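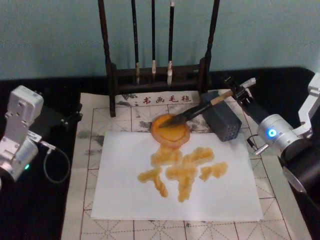

3.2 The mat, the paper and the paint

Home | Issues | Sections | Contact

Figure 2. A practice table with gridded felt mat, brush rack and a dish of yellow-orange paint.

I should say up front that I came to this study as a bad calligrapher, so I have opinions about tables. We asked 40 adult beginners at the Collow evening studio to set up their own practice space before each session, and I spent a lot of June walking from table to table with a notebook, looking at where people put things.

The felt mat gets more use than I expected (Figure 2). Its printed squares have diagonal guides, the same idea as a child's practice sheet, and I figured people would line their paper up with them. Most didn't bother. In the figure the sheet sits a little askew to the grid, and I saw that kind of thing all over the room! When I asked, people told me they checked the squares before the first stroke and then forgot them. One woman said the lines were "for starting, like the curb when you park" - I wrote that down twice.

The dish is a different story. It had no fixed home, and I think that matters more than the grid does. The one in Figure 2 overlaps the top edge of the paper, just above the big yellow-orange character, so the brush has hardly any distance to go between the paint and the page. Other people kept theirs way off to the side and had to reach across their own work for every reload. In our sessions 10 people moved the dish closer after the first week, without any prompting from us.

Color was my idea, and I'll defend it. With black ink a beginner's stroke can hide a lot, but the yellow-orange shows where the pigment has pooled. You can see darker ends and lighter, bubbly edges in the figure. I coded these edges by eye, using the Hundley stroke sheet, for about 800 characters (my eyes have not forgiven me), and Blomqvist's scale for evenness went on top of that.

The brush rack I mostly ignored, which I now regret. It stands at the back of the mat with its brushes hanging tip down, and I never logged which brush people reached for first. Section 3.3 covers what we did log, starting with the Flirko timing cards.

Last updated: June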